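Julho, já quase meia-noite

Hoje comecei finalmente a arrumar o quarto. Estou a adiar isto desde que mudámos para esta casa, e a mudança já me custou 475 euros só de transporte. A empresa Ruiz-Ortega escreveu outra vez por causa da caução. Respondi com muito cuidado, com o dicionário aberto, e mesmo assim acho que pus um "lhe" no sítio errado.

A cama é o pior. O cobertor castanho fica sempre enrolado com o edredão das flores cor-de-rosa, e eu puxo um e vem o outro. O urso com o gorro vermelho continua à cabeceira. O Natal passou há muito tempo, mas não consigo tirar-lhe o gorro — fico com pena. Deixei-o encostado à parede e tratei das coisas pequenas.
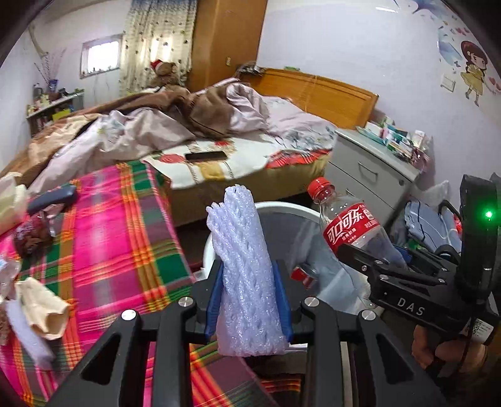 O quarto a meio da arrumação, com a bacia branca e a garrafa de Coca-Cola.

Quero guardar as mangas de espuma branca, porque servem para proteger os copos quando viajo. A minha mãe fazia o mesmo com as da fruta, e eu ria dela. Agora faço igual. As garrafas vão para a cozinha, e a roupa azul clara para a gaveta. Sobre a mesa de cabeceira ainda não decidi nada: há caixas em cima de caixas, e de cada vez que abro uma encontro um recibo. Encontrei o da Drollska, 215 euros, que procurei durante toda a primavera.

Gosto cada vez mais da menina de vestido amarelo pintada na parede. No princípio queria cobri-la com tinta branca, até pedi um preço à Jadodel. Pediram 665 e eu disse que ia pensar. Já pensei — ela fica, com os corações e tudo.

Amanhã preciso de lavar a manta aos quadrados e de perguntar se o autocarro da Busex passa antes das oito. Doem-me as costas. Vou dormir.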